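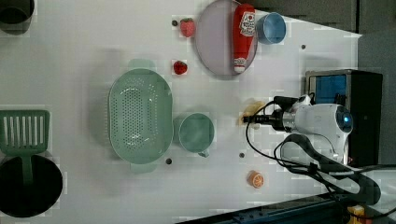
Slide 1. Ketchup on the plate, strawberries to the left

Morning everyone, can you hear me at the back? Good. I'm Yanling Du, I run the front desk at the Plaltard, and I've got 40 minutes with you before they open the coffee. (Wait for stragglers. Don't start the story until the doors are shut.)

So, my subject is late arrivals. Guests who turn up after midnight, tired, hungry, with a phone on two per cent. We had a lot of them last March when the evening trains were in a mess, and we weren't very good at it. I'll tell you what we changed and you can pinch whatever you like.

A bit about the hotel for anyone who doesn't know it. The oldest part went up in 1716 as a coaching inn, and we've got 100 rooms now, most of them in the newer wing across the yard. Lovely in daylight! At one in the morning, with a suitcase, you can't find the wing, you can't find the lift, and the room numbers start again from the beginning when you go through the fire door. (Pause, people usually laugh at the fire door.)

First thing we did was walk it. I made every one of the desk staff come in through the car park at night with a bag and get themselves to room 12 without asking anyone. Yan got lost twice and she's worked for us for years. After that we moved the signs down to eye level and put a lamp on in the yard, and I really can't tell you how cheap that was.

Second thing, the message. We used to send one long email on booking, with the door code buried under the spa offers. Now we send a short text at six in the evening. Door code, room number, which way to turn. We do it through Civis, our booking system. Other systems will do the same, so please don't queue up to ask me about software.

(Check the time. If past the halfway mark, skip the bit about parking.)

Parking, quickly. We keep four spaces by the door for people coming in late, with a cone on each. Yes, the cones get moved. We move them back.
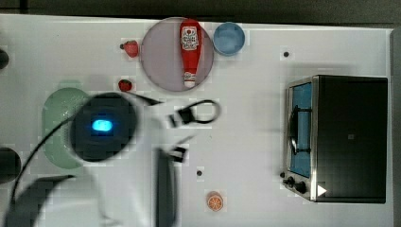
Slide 2. Plate, ketchup bottle and small blue bowl

Right, food. The kitchen shuts at ten and the chef isn't going to stay up for a toastie, I did ask. So we leave a cold supper in the fridge for anyone who's ticked the box: soup they can heat up, bread, cheese, a bit of fruit. It goes on the room bill at a flat price. Some nights it's one supper and some nights it's a whole shelf of them, and whatever's left goes to the staff at breakfast.

Last bit is the night porter's handover. We tried the Skider app for a while and I wanted to love it, but ours went back to a paper sheet on a clipboard and I've stopped arguing. Name, room, train or car, supper or no supper. Copies are on the table by the door, help yourselves.

(Questions. If someone asks about late check-out, send them to the afternoon session in the small hall.)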